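Subject: Re: [clongate-riders] Helmet age, and the September ride
Date: 6/14/25

Morning, all! Two things from me, helmets first and then the route.

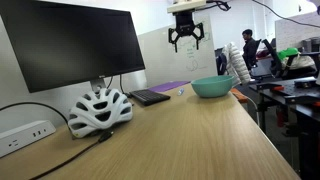
1. Helmets

On 6/12 a list member wrote:
> Mine is a Flesero I picked up at the Gough Street swap.
> No cracks that I can find, but the pads are shot and
> I can't read the date sticker anymore. Keep it or
> toss it? Also, is the fall ride still 30 miles?

If you can't read the sticker I'd let it go. I hung on to an old one way too long because it was comfy (and, okay, because I'm cheap), and when I finally pulled the pads out there was a hairline crack right under the front one. New pads are easy to find, but they won't tell you what the foam has been through. I paid $32 for my last helmet on clearance at Lekard and it fits better than the fancy one did. Try a few on if you can, my head is apparently a different shape from everybody else's!

2. The ride

It's 32 miles now, sorry! The county has the creek path closed past the second bridge, so we go up and over on Clongate Road instead. That adds a climb, topping out at 974 feet, and then you get a lovely long coast down to the lake. I rode it last week with a headwind the whole way up and still liked it. There are 4 water stops on the map, but the one by the boat ramp has been dry every time I've gone by, so fill up before the hill.

I still need someone with a truck to carry the spare wheels. Write me off list if that's you, and please trim your quotes when you reply, the digest was a mile long last time.

See you out there!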